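Trunard Staff Notice: Call for Participants in the Workplace Automation Study

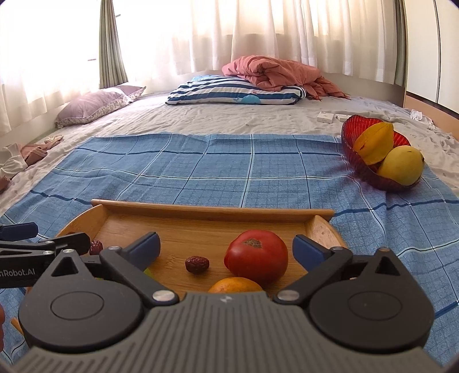

Issue 31, page 3

We are looking for people from the Nistley and Preltcombe sites who want to take part in a study about automation at our workplace, and what it changes for the people who work here. The study is open to packers, sorters, kitchen staff, drivers, cleaning staff and team leads. You do not need any technical education. You do not need to like robots, and we would be glad to have also some participants who do not like them.

Background

Since last spring a part of the handling work at Trunard is taught to machines by our own employees. A person holds a gripper in the hand, picks up an object, puts it down in another place, and the movement is recorded. Later the recordings are used for training a robot arm. The objects are mostly ordinary food: a large tomato, a mandarin, dried jujubes, a mango, a star fruit. Soft and round things are a difficult material for a machine, and the people who have handled them for many years know things about it which are not written in any manual.

This work is different from the work most of us were hired for. Some colleagues do it in the hall and some do it in a home setting, with a tray on a bed and a bowl of fruit next to it. Some have told us that it is calmer than the line. Others have told us that they feel slow and watched, or that they are not sure what will happen with their old position when the machine has learned enough. The management has its own numbers about output. What we are missing is a careful record of the experience of the employees, and for this reason the Soltani group for working life was asked to carry out the study. The group is not a part of Trunard and is not paid according to the results.

What we want to learn

How your working day is divided now, compared with the time before the grippers came. Which tasks have disappeared, which ones are new, and who decided about it. Whether your hands, wrists, shoulders and eyes are more tired or less tired at the end of a shift. How you learned to use the gripper and who helped you. Whether you talk with your colleagues as much as before. What you think about teaching a machine a skill that you needed years to get.

We are also interested in small practical matters. For example, one participant in the trial round explained that with the gripper she must look at a piece of fruit from above much longer than when she takes it with her fingers, and that this gives her a stiff neck. Another one said he now sets the objects farther apart on the tray, and that he has started to do the same at home when he lays the table. Such remarks are very useful to us.

Who can take part

You can take part if you are employed at Trunard in Nistley or Preltcombe, full time or part time, and you have been here for at least 3 months. Agency workers are welcome under the same conditions. We have 51 places in total. We would like to fill more than half of them with people who have used the hand-held gripper, and the other places with people who have never used it but work in the same departments.

If you have left the recording work after a short time, please apply anyway. In the trial round we had too few of these colleagues, and their reasons for leaving are important for the study.

What you will do

First there is a conversation with one researcher, which takes around an hour. It can be in English, or with an interpreter if you prefer another language. Please write in your application which language you want.

After the conversation you keep a short work diary for two weeks. A few lines for each shift are enough, and spelling is not important. You may write it on paper or speak it into a phone.

At the end there is a group meeting with other participants from your site. Team leads have a separate meeting, so that everybody can speak freely. Participants who cannot come on a working day can choose the Saturday meeting in Preltcombe, which begins at 10 a.m.

Nobody will measure your speed. The recordings that you make with the gripper are not used in this study, and the researchers have no access to them.

Payment and time

The conversation and the group meeting count as paid working time. If they are outside of your shift, you receive the normal hourly rate plus the travel cost between the sites. For the diary there is a fixed payment, which is sent together with the wages of the following month. If you stop before the end, you are paid for the parts you have done.

Privacy

Your name is replaced with a code before the text of the conversation is written out. Your supervisor is not informed whether you applied or not, but for conversations during a shift the planning office must know that you are absent. If this is a problem for you, choose a time outside of the shift. You may withdraw without giving a reason, and you may ask that your diary is returned or destroyed. The final report will be available in both canteens, and a shorter version will be printed in this notice.

What the study cannot do

We want to be clear about this point. The study does not decide about positions, and the researchers cannot promise that the management will follow every recommendation. It was agreed in writing that the management must answer the report, point by point, and that the answer will be shown to all employees.

How to apply

Take a form from the box next to the time clock, or ask for one at the personnel window. Fill in your department, your usual shift, the language you prefer, and whether you have used the gripper. Put the form in the closed Soltani box and not in the internal mail. Applications are accepted until the end of March. You will get an answer also if all places are taken, and in this case we will ask if you want to be on the waiting list.

Questions can be directed to Dehua Hou, coordinator of the study. Dehua is in the small meeting room in Nistley during the lunch break and at the change of the late shift. For Preltcombe, please leave a note with your phone number at the personnel window and you will be called back.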